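Ticket 8214: Wrist camera exposure hunting on bench 2, Kikuchi gripper only
Status: open
Assigned to: Leszek Nowakowski
Project: Olville gripper comparison

Reported fault
With the Kikuchi gripper fitted, the wrist camera brightness drifts during the approach to the white box. The Deline gripper on the same arm does not show it. Box edge detection failed on 14 of 82 approaches with the Kikuchi and on none with the Deline. Controller is the Alen unit in both cases, firmware 26.

Step 1. Check the camera mount
Bracket screws checked and retightened. No play. Cable reseated at both ends. Fault still present.

Step 2. Check the view with the fingers open
Fingers commanded to full open, arm held still at the approach pose, auto exposure on.
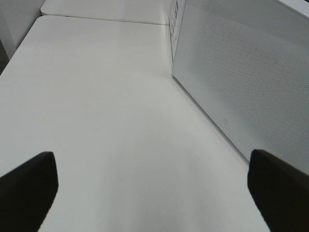

Step 3. Compare exposure settings
Both black fingertips are in view at the bottom, and nearly everything else is white or light grey. The bottom edge of the box is still a clear straight line at this pose, with only a thin shadow under it. The tabletop is greyer between the fingers than further off. The metering window in the Kikuchi profile covers the lower third of the picture, fingers included. The Deline profile uses a centre window.

Step 4. Copy the centre window to the Kikuchi profile
Done, controller restarted. Ran 21 approaches. One missed edge, no visible drift in the log. Finger opening and arm speed left as they were.

Step 5. Fixed exposure
Not tried yet. Needs a run with the blinds open and another with them closed.

To do
Repeat the full 82 approaches with the new window. Keep the old profile until then. Leszek to confirm whether the lower window was set on purpose in June.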